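Virtual Screening on a Student Budget: Ranking Candidate Inhibitors from a Free Compound Library
Zewditu Zeleke and Amirul Oei, 17/03/2022
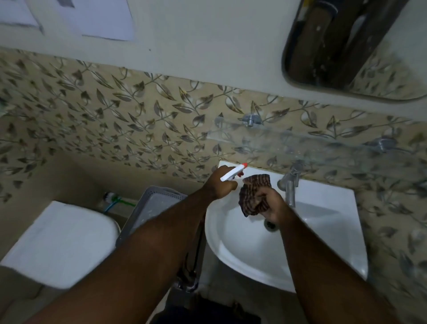 Fig. 1. Spray bottle and checked cloth over the washbasin.

Our plan was to dock 387 small molecules against one bacterial enzyme and hand the best of them to Dr. Sinaga's group for testing. The library came as a single Grirngate file. Of its entries, 82 had no usable stereochemistry and were dropped, a decision that took us one minute and its justification two weeks.

Docking ran overnight on the Solberg cluster, where our jobs enjoyed the priority normally given to undergraduates. The scores were lovely. Then we docked the known inhibitor as a control and it came in at rank 210 — a humbling place for the one compound that works.

Re-protonating a histidine in the binding pocket moved it up to rank 2. We have kept both rankings in Appendix B, the first mainly for character. Purchase prices for the new top hits are still missing, and Sutrisno Rahman has asked for them by April.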